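Sorting game with paper cups – bottles keep tipping them??

Asked by Idalina Bragança in Kids & Crafts
3 answers

Need help before February half term, running a sorting table for the little ones. Plan is paper cups in different colors, small stuff goes in the matching one. Caps, discs, tiny clear plastic bottles with green screw caps. Cups are the ordinary tapered kind, wide top, narrow bottom. White table, pretty smooth.

Problem is the bottles. Caps are fine, they drop right in. Bottle goes in and half the time the cup goes over, specially if a kid lets go too high. Got a pack of 100 cups from Pukby so I'd rather not buy new ones. Tried the gray and the yellow first, side by side with a gap so nobody knocks one into the other.

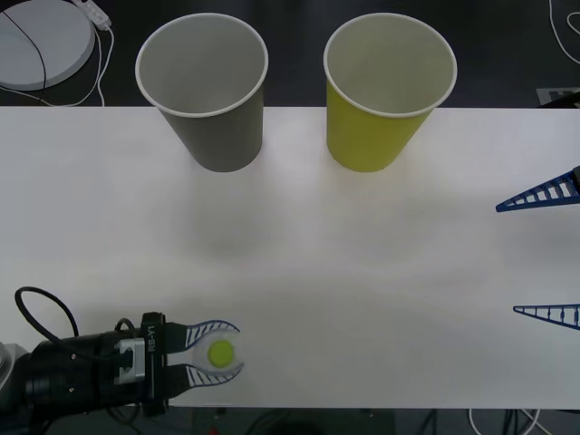
Valter Rebelo
Put something heavy in the bottom. Coins, a few pebbles, whatever. Dont glue it or you can't stack them after. Works with any cup.

Idalina Bragança (asker)
Pebbles might go in mouths, these are 3 year olds. Also the bottles would be small enough to worry about now that I think of it. Will have a grown up at each table anyway.

Gonçalo Bragança
just use bowls

Albertina Lobo
Bowls roll less but then you lose the "drop it in" part, kids love that. I did this with 11 kids at the Carvalho library and kept the cups. What I'd do:

Double them up. One cup inside another, same color, stiffer and a bit heavier. Costs you nothing if you have a whole pack.

Loop of tape under the base. Painters tape, comes off the table clean. Press down hard in the middle.

Move them in from the far edge a little, kids lean and shove. And lower the table if yours goes down, they let go from way up otherwise.

For the bottles – lay them in on their side, dont drop them in standing. Base end goes in first and down toward the bottom, cap toward the rim.

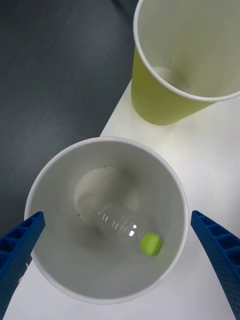 Cap end up also gives them something to grab when its time to empty out. Mine got it after almost 5 minutes of practice. Empty the cups between turns too, two bottles in one cup gets top heavy and then your back to the same problem.

Tape the caps shut if they unscrew easy. Good luck!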